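Chapter 4
Who Gets Paid When a Film Does Well?

In this chapter you will learn:
how a film's takings are shared out
why two actors in the same film can earn very different sums
what a "back-end" deal is, and when it pays

Everybody loves a big opening weekend! The numbers flash up on Monday morning and it is tempting to picture the whole lot landing in the star's bank account. The real route that money takes is far more winding, and (we think) far more fun to follow.

Let's start with Zastidum, a small thriller shot in the harbour town of Cilidville. It opened on 154 screens and was made by a company called Dewulf. Each cinema kept part of every ticket sold. The distributor, Brekiletti, took its fee next, then claimed back what it had spent on posters and trailers. Only after that did a penny reach Dewulf, and Dewulf had lenders waiting.

So where do the actors come in? Most of the cast were paid a flat fee before the film ever opened, and that fee stayed the same however many people turned up. The lead did something bolder. She took a smaller fee and asked for a share of what was left at the end – the back end, as it is known in the trade.

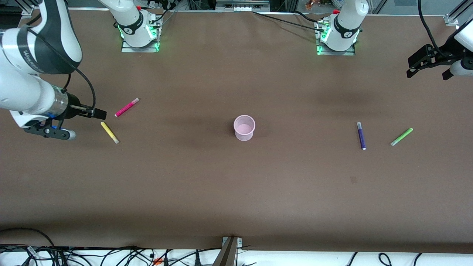
A share sounds wonderful, but a share of what? This is the question to keep asking all the way through the chapter. A slice of the gross is worked out on the money as it comes in. A slice of the net is worked out once the costs have gone, and those costs can swallow an astonishing amount. Two contracts may both say 15 per cent and be worlds apart in value!

Before you read on, try this. Find a film you enjoyed recently and list everyone you think was paid before its lead actor saw any share of the profits. Keep your list, as you will need it again in Section 4.2, where we open up the accounts for Zastidum line by line.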